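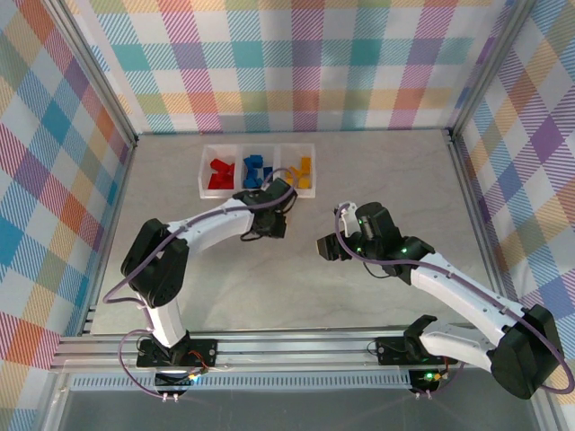 Three-compartment tray, reds on the left.

Sorting bulk secondhand bricks: color first or shape first?

jlebrun
I have taken in a mixed lot of secondhand building bricks, almost 100 pounds, loose, from several households. Bags had been combined before I got them, so there is no set information to work from. I want it cleaned, sorted and stored so that a given part can be found without emptying a bin.

Current procedure: dry sieve to remove grit, first pass by color into divided trays, second pass by shape within each color, wash, dry, store. The first pass is going quickly. The second is slow enough that I am questioning the order. Before I commit the remaining bags I would like to hear from people who have finished a lot this size, and in particular what they would do differently about the first pass.

No interest in resale by weight. The end use is a lending collection at a library in Tomoana, so parts have to come back and be put away by people who did not sort them.

coetzee_j
Shape first. Color is the easiest property to see and for that reason the least useful one to spend a pass on. If you have a bin of mixed-color two-by-four bricks you can find a red one at a glance. If you have a bin of red parts, a small red plate is hidden under everything and is the same color as everything. This has been argued on this board many times and the result does not change.

Color first makes sense only when the shapes in the lot are nearly all the same, which in a household mix they are not.

cmallet
Disagree in part. coetzee_j is describing retrieval, and for retrieval he is right. The question was about the first pass. In a first pass you handle every piece once and the cost is decision time per piece. Color is one decision with a small number of outcomes. Shape has a very large number of outcomes, and an inexperienced sorter stops to compare. I have run both with the same people on comparable bags and color went faster every time.

What I do now is a coarse shape pass: bricks, plates, everything else. No finer than that. Then color only inside "bricks", where the quantity justifies it.

coetzee_j
"Faster" for the first pass and slower for the whole job. You have moved the comparison work to the second pass, where all pieces are now the same color and edges are harder to read against each other. Did you time both passes together?

cmallet
Not as a single figure, no. Fair point. I would still expect the coarse pass to come out ahead because the "everything else" group gets set aside and can be dealt with by somebody who knows the parts.

jlebrun
Useful. I had not considered stopping at bricks and plates. For reference, at the moment I tip a small quantity beside the tray and work from that pile toward the compartments. Larger piles slowed me down.

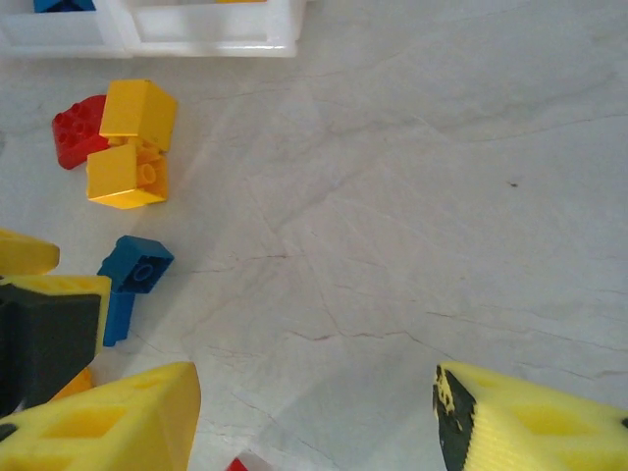
Three bricks below the tray, the red one tilted with its studs up.

agathe.l
Small piles are correct. The thing I would add is the surface. You want something pale, plain and slightly textured. On a polished top the small round parts travel. A sheet of thin foam under a cotton cloth cures that and also cuts the noise, which matters more than you would think by the third evening.

If the surface has veining, check it at the end of each session for transparent and light gray parts. They disappear against a stone pattern. I lost a run of clear one-by-one plates that way and found them when I wiped down.

florianj
On lighting, since color has come up: use one kind of lamp and leave it alone. Old light gray and new light gray are separate colors and under a warm bulb you will mix them. Same for the two browns. I use a daylight tube directly overhead. Anything sorted under a kitchen bulb I now treat as unsorted.

Yellowed white is a separate problem. Put it in its own bin. Do not put it with tan, and do not put it with white "for now".

coetzee_j
Agree on the grays. For a lending collection I would not separate them at all. Borrowers will not maintain the distinction.

florianj
Then they will get walls with stripes in them.

coetzee_j
Yes. They are children.

jlebrun
I will keep the grays apart in the reserve stock and combine them in the lending bins. Next question is washing. I have been using a net bag in a bucket, lukewarm water and dish soap. The drying is what limits me. Bricks hold water in the tubes underneath and I have had a bin come up smelling musty.

agathe.l
Drying time depends almost entirely on orientation and air movement. Spread one layer deep on a mesh rack with a fan across it, not down onto it. In my basement a single layer without a fan needed 72 hours before I would put a lid on it. With a fan it was dry overnight. Anything in a heap will be dry on top and wet in the middle for as long as you care to leave it.

No oven and no hair dryer. The plastic will warp before you notice, and clutch goes first.

cmallet
I spin mine in a salad spinner before racking. Small batches, a towel in the bottom. It removes most of the water from the tubes and shortens everything that follows. Do not use the one you eat from.

For soap, anything without bleach. I have used Cullevix for several lots at half the amount on the label. It rinses out easily. Printed parts, stickers and anything with metal in it are kept out of the water entirely.

florianj
Half the label amount is still too much in my view. I got a film on transparent parts with Cullevix and had to rinse again. Plain dish soap left none. It may be our water, which is hard.

cmallet
Probably your water. Ours is soft and I have not seen it. jlebrun should try a handful of transparent parts before doing a full bucket.

coetzee_j
Returning to storage. Drawer cabinets look tidy and are wrong for quantity. The drawers are too small for common bricks and you end up with four labels for the same part. I use 18-quart lidded boxes for common bricks and Catier trays for the small parts, stacked two high. The Catier dividers lift out, which is good for changing the layout and bad if the tray is dropped. I put a bead of hot glue at each end of the divider once I am satisfied with the sizes.

Label with an actual part, glued on. A word label requires that the reader share your vocabulary, and on this board alone there are three names for a slope.

agathe.l
Seconding the glued part. Put it on the front of the box and not on the lid. Lids get swapped.

One disagreement: I would not glue the dividers for a lending collection. The proportions will change after the first season of use, and small wheels in particular multiply.

jlebrun
Revised procedure as I intend to run it from here. Corrections welcome.

1. Dry sieve. I am using the coarse screen from an Itine garden sieve with a 7 mm mesh over a tub. Dust, sand and pet hair fall through, and so do the smallest parts, so the tub gets checked by hand before it is emptied.

2. Coarse pass: bricks, plates, everything else. Small piles beside the tray, daylight lamp overhead. Non-matching brands and damaged parts go straight to a reject box.

3. Color pass on bricks only. Plates stay mixed and go by size. Yellowed white separately.
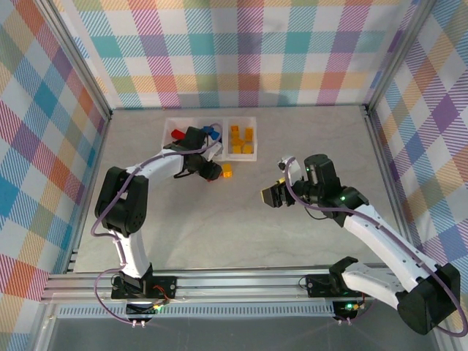
4. Wash by group, printed and metal parts excluded. Dish soap. Test a few transparent parts first if I change to anything else.

5. Spin, then one layer on mesh with the fan across. Lids stay off until a part taken from the middle of the rack leaves no mark on a paper towel.

6. Store. Lidded boxes for common bricks, divided trays for small parts, sample part glued to the front. Dividers not glued for now.

coetzee_j
Step 3 is acceptable if you stop there. I would reverse 3 and 4. Dirty yellow and dirty white are difficult to tell apart and you will be doing the color pass twice.

cmallet
I would leave the order alone. Washing before the color pass means one very large mixed wash, and if something in it bleeds or rusts it is in everything. I had a motor axle go through in a mixed bag and spent an evening wiping orange marks off white bricks. Smaller, sorted batches limit the damage.

coetzee_j
The axle should have been caught at step 2.

cmallet
It should have. It was inside a wheel.

agathe.l
Compromise that works for me: pull white, yellow and light gray out together as "pale" at step 3, wash them as one group, and separate them after drying. Dark colors go in the order jlebrun gave. It adds one small pass and removes most of the errors.

jlebrun
That is easy to fit in. Step 3 will read: dark colors separately, pale colors together, pale separated after step 5. I will run two bags each way, timed over all passes as coetzee_j asked, and post the results. Expect them in December, as the reserve shelving has to go in first.

florianj
Please weigh the rejects too. I have never seen a figure for how much of a household lot is unusable and would like one.

jlebrun
Will do. Rejects will be split into damaged and non-matching.

Contact the moderators | Posts remain the property of their authors | Back to top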